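Toy rotation

Toy rotation is the practice of keeping only part of a child's toys within reach and storing the rest, with the two groups exchanged at intervals. It is used in homes, preschools, toy libraries and waiting rooms. The practice has no single agreed method, and the time between exchanges varies from a few days to several months.

Background

Setting out a limited number of playthings is an old habit in nursery schools, where shelf space was short and materials had to be shared between rooms. The term came into common household use later, mostly through parenting columns and classes for new parents. Toy libraries work on a related principle, with the stored part of the collection held by the library and borrowed in turn. The Dalen Toy Library, one of the larger lending collections in its region, lists 3,742 items, of which small vehicles and wooden puzzles are the most often borrowed.

Method

Toys are usually sorted by type of play before they are divided. Common groups are building, vehicles, pretend play, puzzles, and drawing or craft supplies. Each set takes a few items from every group, so that a child is not left with only one kind of activity. Sets are kept in lidded boxes, open trays or cloth bags. Open trays are easier for small children to use but gather dust in storage.

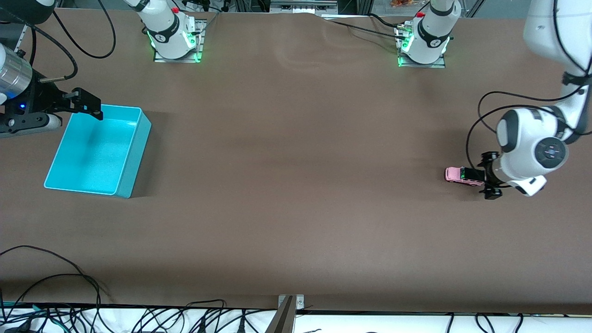 Ognjen Krasniqi has argued that fixed schedules are a mistake, and that a set should stay out for as long as children are still finding new uses for it. In his view a change made every Thursday suits the adults' calendar and interrupts games that run on from one day to the next. Other writers prefer a regular day, especially in group care, where staff change between shifts.

Comfort objects - a blanket, a favorite doll - are normally left out of the rotation.

Criticism

Some parents find that the sorting takes more time than it saves. Children over the age of nine often object to having their belongings put away by someone else, and most guides advise stopping before then or letting the child choose the sets. Storage is a further difficulty in small apartments.

See also

Toy library
Play (activity)
Nursery school
Toy storage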